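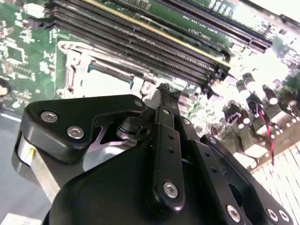 **Board Disassembly Technician (4 positions), Kollari parts recovery bench**

Posted June 11, 2020. Reference: KOL-BD-170

Kollari recovers usable components from retired desktop computers and sells them tested. The work starts at the motherboard. We are hiring four technicians for the disassembly and inspection bench at our Lerkov site, day shift, full time. Start date is in July.

## Scope of work

Technicians receive boards already removed from their cases. For each board:

1. Log the board number and revision against the intake sheet.
2. Inspect both sides under the ring light for corrosion, lifted pads, swollen capacitors and cracked corners.
3. Remove memory modules. Open the latches fully before lifting. Modules go in the slotted trays, contacts down.
4. Remove the cooler and processor. Clean the old compound from both surfaces with the supplied wipes.
5. Inspect the processor socket at the magnifier. On pin-type sockets, check every row from two directions. Bent pins are marked on the socket chart and left alone. Straightening is done by the rework bench only.
6. Fit a socket cover if the board is going back into stock.
7. Remove the coin cell. Cells go in the red bin with the terminals taped.
8. Grade the board A, B, C or scrap, attach the label and rack it.

The intake backlog at the end of last month was 1,561 boards. There is no individual quota. Boards returned by the test room with missed socket damage are charged back to the bench and reviewed on Monday mornings.

The position doesn't include soldering, power-on testing or customer contact. Technicians who want to move to rework may apply after 200 logged bench hours, subject to an opening.

## Requirements

- Able to identify the main parts of a desktop motherboard by sight: memory slots, processor socket, expansion slots, power connectors, chipset heatsink.
- Steady hands and good close vision, corrected or uncorrected.
- Able to sit or stand at a bench for two hours between breaks.
- Able to lift a full tray stack (25 pounds).
- Legible handwriting. Intake sheets are still paper.
- Able to work with a wrist strap on for the whole shift. Static procedure is not negotiable.

## Preferred

- Experience in repair, assembly or quality inspection of circuit boards.
- Familiarity with more than one generation of processor socket.
- Basic spreadsheet use.

No degree or certificate is required. Training takes eight working days at full pay and is run by Marlies Nägeli, bench lead.

## Conditions

| Item | Detail |
|---|---|
| Hours | 7:00 to 15:30, Monday to Friday |
| Breaks | 30 minutes unpaid, two of 15 minutes paid |
| Contract | 12 months, renewable |
| Trial period | Six weeks |
| Reports to | Marlies Nägeli |
| Location | Lerkov, Building 2, ground floor |

Hand tools, magnifier, gloves, wrist strap and coat are supplied. Personal drivers and tweezers may be used if they pass the static check. Jewelry has to come off before entering the bench area. Face coverings are currently required throughout the building, and bench positions are spaced accordingly.

## Bench trial

Shortlisted applicants are invited to a paid two-hour trial. You'll be given boards from the scrap rack and asked to strip, inspect and grade them using the steps listed earlier. Assessment covers handling (edges only, no flexing of the board), socket inspection and the accuracy of the written sheet. Speed is recorded and not scored. Bring reading glasses if you use them.

## How to apply

Send a one-page résumé and a short note on any bench work you have done, paid or otherwise. Put the reference number in the subject line. Applications go to Hermine Schwaiger in the Kollari office, by email or on paper at the Building 2 reception. Please don't send photographs or copies of identity documents at this stage.

Questions about the work itself can go to Rupert Imhof, who schedules the bench trials. He is reachable by phone between 13:00 and 15:00.

Applications are reviewed in the order received, and the posting comes down when the four positions are filled. Applicants from the previous round need to apply again; earlier files were not kept.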